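Hi Florin,

Pravesh Lekota tells me you like these to be readable over a sandwich, so I'll try. This covers the Letau toy library from the end of the school year through September, and I've put the money part near the front this time, where you asked for it.

The big news is that we have a second branch! You'll remember that in the spring we were lending out of one room at the Cele clinic, on two afternoons, with parents lining up down the hallway past the pharmacy window. The clinic was lovely about it, but they did need their hallway back. So we signed for the old shoe store on the corner in Vosora, and we opened it in August with shelves that still say LADIES WIDE on the ends. I've decided I like them that way.

Of the 2000 dollars in your second payment, most went into the Vosora room: shelving, a new lock, rubber matting for the baby corner, and a sink repair I hadn't budgeted for (the receipt is in the packet, and yes, it hurt). The 500 you set aside for replacement parts is barely touched. Mpho Matlala found a hardware store that lets us buy screws and axles by the scoop, and families have been good about bringing lost pieces back, sometimes months later in a sandwich bag. I'd like to carry what's left of that line into next year if you're okay with it. The form for that is attached.

Now the part that didn't go so well. We said we'd have the new catalog running by summer, and we don't. Gert Maluleke set us up on Zusteo, which is fine for books, but it wants every item to be one thing with one number, and a train set is not one thing. We lost a good chunk of July arguing over whether a missing bridge makes the whole set "incomplete" or just a bit sad. For now each box has a paper card inside the lid with a checklist, the borrower ticks it off at the desk going out, and we tick it off coming back. It's slow. It also works, so I'm in no hurry to drop it until Gert has the new version ready to try.

Staffing is okay. Pravesh Nkuna has taken over Vosora and he's so much better at the opening hour than I ever was - he has the returns sorted before the kettle boils. Mpho stays at Cele. I go back and forth on the bus with whatever box somebody has reserved at the wrong branch, and there is always a box.

What are people borrowing? Puzzles and ride-ons, same as last year, and much more pretend play than I expected. The play kitchen has a waiting list. Dolls go out and come back with new hairstyles. We've also started a floor hour at Vosora for the under-fours, where the toys come off the shelves and nobody has to borrow anything. Parents asked for it and it fills up fast, mainly on rainy mornings. I'd thought it might eat into lending, but the grown-ups browse while the little ones play, and they leave with a bag.

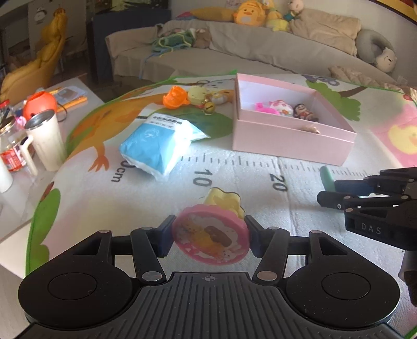

A pink-rimmed container with a cartoon lid, and a yellow flower-shaped piece behind it.

Before my next report I want to get three things done. The step at the Vosora door needs a ramp, and the landlord has said yes but hasn't said when. The Cele shelves need a proper clear-out, with the tired stuff retired and the battery toys tested. And I owe you the borrower survey, which I've written and rewritten and will now just print.

If you're passing through, come by in the morning and I'll show you the sink.

Thanks again, from all of us at Letau.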